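Ticket: Drive in slot 5 won't seat
Raised by: Khairul Rahman
Area: Storage, Rindton site
Status: Closed

Hi all, me again with the drives. I'm putting the whole saga in one place this time because I've had three separate people ask me what's going on with slot 5, and I keep telling it in a different order.

So! We had the new batch in for the archive shelf in August and I started swapping them over after lunch, nice and slowly, one at a time, letting each one show up in Rallinik before I went on to the next. Slots 1 to 4 were a dream. Slot 5 went in most of the way and then just sort of stopped. It wasn't a hard stop, more a spongy one, like pushing a drawer shut when there's a sock hanging over the back. Rallinik said "slot empty" and carried on saying it however long I stared at the screen.

What I tried first, in order, so you don't have to suggest it:

Took it out and put it back. Same.
Took it out, turned the whole unit off at the wall, made a tea, put it back. Same.
Tried the drive in slot 3 (which I knew was good). Went straight in and showed up within seconds. So the drive's fine.
Tried the drive from slot 3 in slot 5. Spongy stop again, "slot empty" again.

At that point I was fairly sure it was the slot, and I'll admit I had a little sulk, as slot 5 is the one the scanned plans are meant to live on and there are 2,000 of them waiting.

Menaka Sultana replied asking whether I was pushing on the right bit. I was a touch offended, but fair enough, I've got form. (See the ticket about the printer tray. Or don't.)

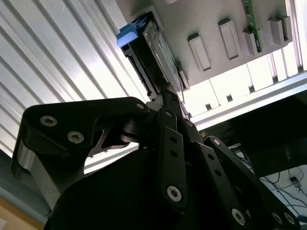 The tabs are what she was getting at. On the old drives the tab was a stubby thing that folded flat against the front, and you could lean on it with your thumb and everything went home together. On the new ones it's a softer pull tab, and if you shove on that you're mostly just bending the tab and feeling very busy. It's the bright blue bit up at the corner of the drive, so at least you can't miss it, and the tab is for pulling, full stop. With the drive only part of the way into its slot you want to be pressing on the lower edge of the casing, well away from the blue. I'd been pushing on the tab side every single time, including the time it worked in slot 3, so I'd taught myself the wrong lesson there.

Tried it Menaka's way in slot 5. Better! It went a bit further than before and felt a lot less like a sock. Rallinik flickered to "detecting" for a moment and then back to "slot empty", which was more than I'd had out of it all day, but still no good.

Menaka's next message, pasted in so it's all here:

"Get a torch and look right to the back of the slot with the drive out. If there's anything in there at all, even a bit of fluff, get it out with the plastic tweezers, power off first. Then try again and push evenly. Don't go at it harder."

Power off, torch out, head at a silly angle. And there it was, a tiny curl of clear film off the packaging, lying flat across the back of the slot. I must have posted it in there myself with the first drive. You really can't see it unless the light catches it, I went past it twice. Tweezers, out it came, and I've stuck it to a bit of paper on my desk as a warning to myself.

Drive back in, pressed on the casing, small click, and Rallinik had it listed before I'd stood up properly. I copied 1,000 of the scans across as a test and opened a handful from the start and the end and they all looked right. The other half went over later on, no complaints.

Two things before this gets closed. Could we put a line in the swap notes about peeling ALL the film off before the drive goes anywhere near the shelf? There's a strip on the underside as well as the obvious one on the label. And please could the tweezers live in the drawer with the spare screws, I had to borrow the pair from the first aid box and they want them back.

Slots 6 and 7 still to do. I'll start a fresh ticket if either of them goes spongy on me.

Update, 4.40pm: 6 and 7 both in, both listed. Menaka, happy for you to close this. Thank you!

Closed by Menaka Sultana. Film line added to the swap notes, tweezers ordered.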